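How to Make Twice-Baked Toasts From Leftover Bread

I started making these because we never finish a loaf in my house. The last third goes hard on Thursday and then sits there making me feel guilty. Now I pretty much buy bread so it can go stale!

You want a plain loaf with a tight crumb. Fresh bread is a pain to slice neatly, so leave yours out overnight, cut side up. My neighbor Markos Manolakis uses the barley loaf from Budlow and swears by it, but a cheap white one works fine (I've done it with hot dog buns, and they got eaten).

Heat the oven to 350 and cut the bread into thick fingers with a serrated knife. Don't go thin – thin ones scorch at the tips before the middle has dried out. Lay them on a bare baking sheet with a little space between them and bake for 10 minutes. Flip them and give them 10 more.

Now turn the oven down to 225 and leave them in for another 29 minutes, or until one snaps when you bend it. If it gives at all, keep going. My oven runs hot on the left side, so I turn the sheet halfway through.

For a sweet batch, melt 2 tablespoons of butter with a spoonful of sugar and a pinch of cinnamon, and brush it on right before the low bake. For savory I use olive oil and dried oregano. Go easy on the garlic powder, it turns bitter fast.

Let them cool all the way on a rack before you put them in a tin. I rushed this once last October and the whole batch was chewy by morning. You can crisp soft ones up again in a low oven, which I do a lot in humid weather.

They're great in soup or dunked in coffee, and the broken ones go in a bag in the freezer for breadcrumbs.

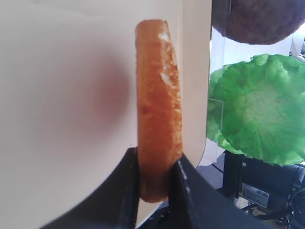
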